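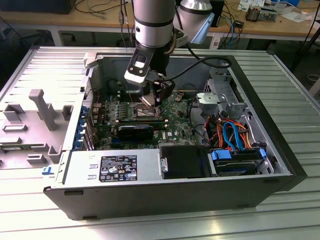
Desktop tower with the side panel off.

The state auditor's report on the Nudberg Water Authority came out last month, and I finally read all of it over two evenings. It runs 116 pages with the appendices. The newspaper summary stuck to the headline, which was that the authority paid Sinance for billing work that had already been done in-house. That part is true, but it takes up only one chapter.

The chapter I would point people to is the fourth, on purchasing. The auditors pulled 13 contracts and found that 2 of them had gone through competitive bidding. The rest were signed under the emergency rule, which lets the general manager skip bids when service is at risk. One of those emergencies was new carpet at the Prilley office. Another was a mailing to 1522 households about a rate change that the board had approved five months earlier.

The authority's answer is printed in the back. It says the emergency rule was "applied in line with past practice." I don't doubt it. I went back through the board minutes I could find online, and the same wording shows up in the packets year after year. Members voted on these contracts as part of the consent agenda, so there was no discussion on the record.

The authority has until November to file a plan with the state. The report asks for three things: a written definition of an emergency, a list of emergency purchases posted every quarter, and a repayment claim against Sinance. The board has agreed to the first two. On the third it says it is waiting for legal advice, and the minutes don't say from whom or by when.

I also learned that the authority changed its bylaws a few years ago so that contracts under a certain amount never reach the board at all. The report mentions this in a footnote on the Yip Road pump station. I have asked for the old bylaws and will post them if I get them.
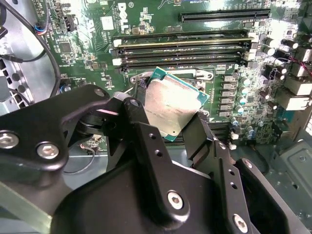
Marla wrote in after my last post to say that the footnote matters more than the carpet. In her view the board could adopt every recommendation and still never see most of the small contracts, and she wants the limit put back where it was before anyone argues over definitions. She also asked whether the repayment claim has a deadline. I looked, and the report doesn't give one.

The next board meeting starts at 6:30 p.m. at the Prilley office. Public comment comes first, and you have to sign the sheet by the door before it starts.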